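29/06/2021
By Kelechi Nnaji

Progress report, Gollis Community Seed Library – second period

To: Sławomir Dudek, Barbosa Fund

Sławomir, sorry this is tight on the deadline. Wanted the germination numbers in before I sent it. Short version: we're on budget, behind on the catalog, ahead on everything to do with beans.

Where we are

The library opened to borrowers in spring as planned. Same system as in the proposal – people take seed packets free, grow them, bring some seed back in the fall if they can. No fines, no cards. We ask for a name and a phone number and which packets they took. Most people fill it in. Some don't, and we've stopped chasing.

Packets out so far: 1000. That was the target for the full year, so we've had to slow down on the popular stuff. Tomatoes gone by the middle of spring. Basil gone. Nobody wants turnips. We still have a lot of turnips.

Branches: eight sites, all running. The Trumach site was slow to start, key trouble at the building, then the shelf we ordered came in the wrong size and had to go back. Open now and doing fine. Best numbers for squash of any site, no idea why.

Germination tests

Done on the older donated stock, as agreed. Twenty-five seeds per variety, damp paper towel, checked daily. Beans and peas excellent. Lettuce patchy. The onion seed from last year's donation is dead or close to it, and I've pulled all of it. Parsnip the same. I should have known about the parsnip, it never keeps.

Two things came out of this. First, we shouldn't accept onion or parsnip seed more than a year old, and the donor sheet now says so. Second, we need to write the harvest year on every packet, not just the variety. Old packets only had the variety. Going back through them is slow and half of them we are guessing from the handwriting, so those are marked "year unknown" and go out in a seperate bin with a note to sow thick.

Storage

Seed is now kept in one cool room in place of three cupboards. Humidity was the worry in the proposal and still is. June has been wet. We bought the sealed jars and the drying packs out of the equipment line and moved the bulk stock into them first, small packets second. The small packets are finished except for flowers. Flowers are last because people are still borrowing them and it's a pain to keep opening jars.

Paper envelopes hold up better than I expected. The glassine ones split at the fold. Won't reorder.

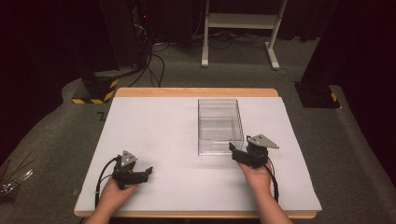
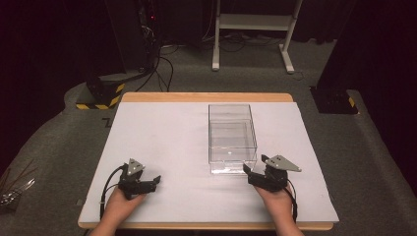

What happens to seed that comes back mixed or crossed?
It goes in a jar marked "mixed" and is given out at the fall swap as a surprise packet, never under a variety name. Squash is the main offender.

The catalog

Behind. Said it would be done by now, it isn't. The list is about half typed up. Problem is names – the same bean came in under three different ones from three different families, and I don't want to merge them until we've grown them side by side. They're in the ground now behind the Gollis building, two rows each. We'll know when the pods fill.

I would like to move the catalog date to the end of the year. No extra money needed, just time. Please confirm by email if that's ok so I can put it in the file.

Renar Printing has quoted for the paper version. Reasonable, but I'd hold off until the names are sorted – no sense printing it twice.

Workshops

Ran the seed saving basics class outdoors. Good turnout, lots of questions on tomatoes, mostly about fermenting the pulp and whether you really have to. (You don't have to, but the seed cleans up easier.) Second class is on beans and will be timed for when there are dry pods to shell. Handouts in English only for now. Had requests for Polish and Portuguese. If you know anybody who'd look over a Polish draft I'd be grateful.

Money

Grant for this period was $4000. Spent on jars, drying packs, envelopes, shelving, class materials. The shelf refund hasn't come through yet so the shelving line looks high, will drop when it does. Reciepts are in the folder, numbered. One is missing, the envelopes, I have asked for a copy.

No changes requested to the budget lines.

Trouble spots

Mice at one branch. Got into the sunflower seed. Metal tins now.

Returns – too early to say how many people will bring seed back. I'm worried about it. A lot of first-time growers, and a lot of them will eat the lot or pull the plants before the seed's ripe. Plan is a phone reminder in late summer, with a plain line on what to leave standing. Lettuce especially, people think it's finished when it bolts.

Next period

Finish flower storage. Bean trial notes. Second class. Phone reminders. Fall swap date and room. Catalog if you agree to the new date.

Call if anything's unclear, mornings are best – I'm in the garden after lunch and don't hear the phone.

Kelechi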